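Notebook, July, the cardboard top

Starting a fresh page for this because the last one has coffee on it and half of it was about the shelf brackets anyway.

So the new cardboard is down and gridded! I've wanted to swap the old sheet since the corner went soft, and this morning Vasilică finally came up from Stallow with the big flat box that the Onard cabinet was shipped in. It's lovely thick stuff. We slit it along the seams, opened it out, and trimmed it with the long knife against the steel straightedge (the straightedge lives on the hook behind the door again, please, it took me ages to find it under Houshang's coat). There's one crease across the low edge that I couldn't press out. I put the dictionary and two paint cans on it over lunch and it got a bit better, then I gave up and decided I liked it.

Notes on the tape, mostly for me, because I'll forget by the time we do this again.

I used the blue Bassi tape. Gerardo P. wanted black so the lines would look crisp, and I get it, but black on brown under our lights goes muddy and the blue you can read from the door. Also the Bassi comes up without taking the top layer of paper with it, if you pull low and slow. The cheap roll from Kosuvov did take the paper with it on my test scrap, a long furry strip like peeling a birch, so that roll is now in the drawer marked NOT FOR CARDBOARD. Please believe the drawer.

Order of work, the way I ended up doing it after one false start:

Found one straight factory edge and called that the bottom. Marked along it with a pencil, light ticks, then did the same along the opposite side. Ran all the long strips one way first. Then all the cross strips over the top. My false start was going one of each, like weaving, and the second I got to the third crossing everything had drifted and I was fixing the fix. Peeled it, had a cookie, began again.

Stretching is the thing. If you hold the tape tight in the air and lay it down it looks perfect, then it relaxes and goes wavy, or it shrinks back and lifts at the end. If you go slack it wanders. What worked best was sticking down a hand's length, looking at the next tick (the tick, never the roll!), laying another hand's length, and so on. I still got wobbles. There's a couple of strips in there that bend like a river and I can tell exactly which ones I laid while talking to Gerardo A. about his move. I'm leaving them. The squares are squares to anybody who isn't holding a ruler.

Rafsan asked whether we should have snapped chalk lines and taped to those, and yes, probably, if I'd had the chalk box. It's on loan. He also thinks we should have printed the grid on paper and glued it down. I've done that in another shop and I hated it, the paper bubbled in the first humid week and then it tore at every spot where something got dragged. Cardboard with tape you can patch one square at a time.

Things I'd forgotten about cardboard: it has a direction. Run your fingertips one way and you feel the flutes, run them the other and you don't. Bend it with the flutes and it folds like a book, against them and it fights you. Where the sheet hangs over the metal rail I'd have liked it running the stiff way, and I only thought of this after it was trimmed. Next sheet. Writing it large: CHECK THE FLUTES BEFORE CUTTING.

It scuffs, too, and it picked up some marks before we'd even finished. I did try wiping one off with a damp cloth on the spare piece and got a dark blot and then a fuzzy patch, so no water on it, ever. An eraser does a fair job on pencil. A dry brush for crumbs and dust. Anything greasy is there for life and I'd just as soon know where it is. 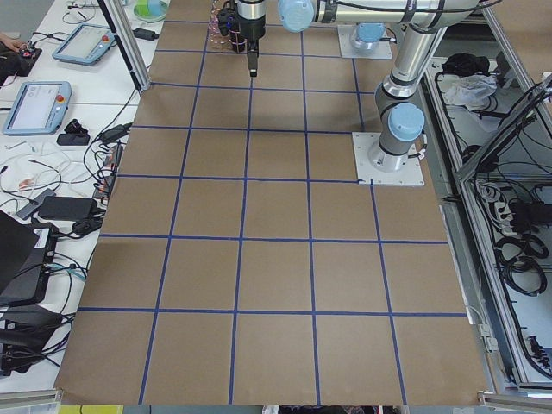
Does the grid need to be perfectly even to be useful?

It depends what you want from it, and for us it's mostly a way of talking about where things go. "Two squares up, one to the left" works fine with a wavy line. If somebody wants real distances, they should measure from the factory edge with the steel rule and leave the tape out of it.

On that subject, I propose we agree which square is the first square. Houshang counts from the low left corner like a graph. Vasilică counts from the top left like a page. I had a whole conversation with the pair of them at lunch in which we all said "third row" and meant different things. I'm voting graph, only because I stand at the low edge most of the time and it's the corner nearest my hand. If I hear no shouting by tomorrow I'll write the letters and numbers along the sides in soft pencil. Pencil first! We can go to marker when we're sure.

The white table next to it is another story. I tidied it at 9 and by 3 it was back to a heap of cables and power bits. I'm not blaming one person, I put a fair few of them there myself, and every one of them is in use or was about to be in use or might be. But I'd like to try something. Short cables in one tray and long ones looped and tied, with the tie on the cable's own end so it doesn't wander off. Power supplies get a paper flag saying what they feed. I did 5 flags before I ran out of patience and Gerardo P. did two more and his handwriting is terrible, so if you see one that seems to say "goat," ask him.

I tried the looping where you go over and then under so it doesn't twist, and I'm still bad at it. Houshang does it without looking. He says he learned coiling garden hoses for an aunt and it's the same motion. I did get one long one to lie flat in the end and felt very proud and then needed it again straight away.

Supplies, so I don't have to dig for the receipt: I had 3 rolls of the blue when I began and there's one whole one left plus a stub. Peeling and relaying cost me most of a roll, so on a clean run you'd get by with less. Kosuvov wants 18 for a pack of the Bassi and it's cheaper at Stallow if Vasilică is driving past anyway. The order number, if anyone has to chase the missing blades, is 581. The blades are the snap-off kind, the wide ones. We're on our last and it's getting dull, and a dull blade on corrugated board doesn't cut, it chews. You can see where I changed over partway down the offcut: clean, clean, clean, then like a mouse got in.

Keep the offcuts, by the way. There's a decent stack behind the Onard cabinet, standing up so they don't bow. I want them for patches. My idea for a patch is to cut out the bad square along the tape, cut a matching one from the same sheet with the flutes going the same way, drop it in, and run new tape over all four sides so the seam disappears under the lines. I tried it on scrap and it sat nearly flush. The trick was to cut both pieces at once, one on top of the other, so any wobble in the knife was the same wobble in both. I was so pleased with this that I made Gerardo A. come and run his thumb over it. He was polite about it.

One thing I haven't solved is the tape ends. At the edges they want to curl up and catch on sleeves. I folded some of them under, but the underside is dustier than I'd thought and two have already let go. Options: wipe the underside first (dry!), or run a border strip all the way around on top of the ends, like binding on a quilt. The border would look nicer. It also uses up the last of the tape, so it'll have to wait for the order.

Also tried rubbing the lines down with the back of a spoon, which Rafsan swore by, and he's right, it makes a difference, especially at the crossings where there are two layers and a little ridge. The spoon is from the kitchen and I've put it back. Washed.

To do, in whatever order somebody feels like:

Pencil the letters and numbers (me, tomorrow, unless shouting).
Chase the blades.
Border strip when the tape comes.
Find a second tray for the long cables, something low, the lid of a storage box would do.
Get the chalk box back from downstairs.
Rafsan to write up how he'd have done it with paper, since he's still sure, and I did promise to read it.

Vasilică just came by and said the squares near the low edge look bigger than the ones at the far side. I told him to walk round to the other end and look again. He's gone round. Now he says those look bigger.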